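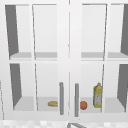
4. Recording your first batch of cabinet episodes

By now you should have Prullow installed and the kitchen pack unzipped. If the test kitchen from section 3 loads without a red banner, you're ready. I'm going to take you through the glass-door cabinet task the way I do it myself, which is a little different from the order in the menus. (The menus were laid out before we had this task, and I keep meaning to fix them!)

What we're after is a set of 400 good episodes of opening the cabinet doors in simulation. One episode is one try, start to finish. The learner, Zurneck, takes those episodes in and tries to copy what you did, so whatever habits you have at the controls, it will pick up too — good and bad.

4.1 Before you record

1. Start Prullow and choose Tasks, then Cabinets, then Double Door Glass.

2. Pick a layout seed. Any number will do for practice. For real batches, use the seed list that came with the kitchen pack so that you don't record the same kitchen over and over.

3. Look at what the loader has put inside. Because the doors have clear panes, you can check the contents without opening anything. A typical load is a few food items on the lower shelf, say a bread roll, a round orange fruit and a yellow bottle, with the upper shelf left bare. That's a perfectly good layout, so keep it.

4. Find both handles. On this model they are vertical gray bars in the lower half of the doors, close to the center seam. They sit near each other, and a wide grip can catch the wrong one.

5. Plug in your controller and press Home. The arm should go to its rest pose and stay there. If it drifts, go back and do the calibration in section 2 again.

Note: If an item is tipped over or sunk into the shelf when the layout loads, press Reload before you do anything else. Don't try to rescue it with the arm.

4.2 Recording an episode

1. Press Record. Wait for the beep.

2. Bring the gripper up to the left handle from straight in front. I like to stop a hand's width short, line up, and then go in slowly.

3. Close the gripper on the bar and pull toward you in a curve. The door is hinged on its outer side, so a straight pull will fight you and the gripper will slip off.

4. When the door is open past the green marker, let go and back away.

5. Do the same with the right door.

6. Press Stop. Type G to keep the episode or X to throw it out.

Try to keep each one under 40 seconds. Longer episodes will still save, but they tend to be full of hovering, and Zurneck is very happy to learn hovering.

Caution: Do not press Reload while Record is lit. The file will hold half of one kitchen and half of another, and the checker in 4.3 won't catch it.

Caution: Don't push through a stuck door. Release, back off and come in again. A clean second try inside the same episode is fine to keep, and I'd even say a few of those are useful.

4.3 Checking the batch

Stop after your first 15 episodes and look at them before going any further. I skipped this once and had to redo an entire afternoon.

1. Open the Grasso viewer and load your session folder.

2. Play each episode at double speed. Watch the handles and the items on the shelf.

3. Mark anything where the gripper passes through a door or an item jumps. Those go in the reject folder.

4. Run Check Batch. It looks for missing frames and for gaps in the joint readings.

If more than a couple fail, lower the arm speed by one notch and record a fresh set. A-yeong Tak wrote the checker, and her comments at the top of its settings file are well worth reading if you get an error code that isn't in the back of this guide.

4.4 Saving and handing off

Name the folder with your initials, the task and the seed, in that order, then choose Export and pick Fasoter format. Leave compression on. The export can sit at the last step for a while with big batches — let it finish.

Note: Exports made before May 5, 2024 use the old joint order. Convert them with the tool in section 7 before you mix them with new ones.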